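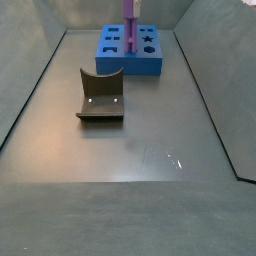 *2 min read*

Saturday was open day at Skillis, and I made a beeline for the robot arm! Roxana Ursu runs the demo: purple piece, blue block, find the right hole. "Kids get it right away," she told me, "then they want to race it."

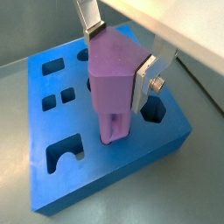 Jitaru wondered whether 95 percent was good enough. Roxana laughed (she hears that a lot). "Ask me after 1,000 tries."

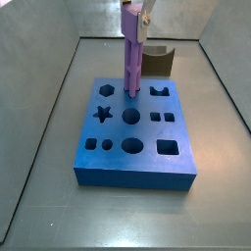

## So what's hard about it?

"The last little bit," she said. "Being close doesn't count." 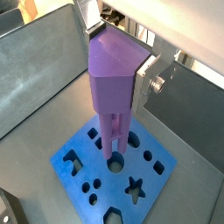 According to Tekdale, the star is the mean one. Roxana says she'd pick the arch, and she's here until 7 if you want to argue.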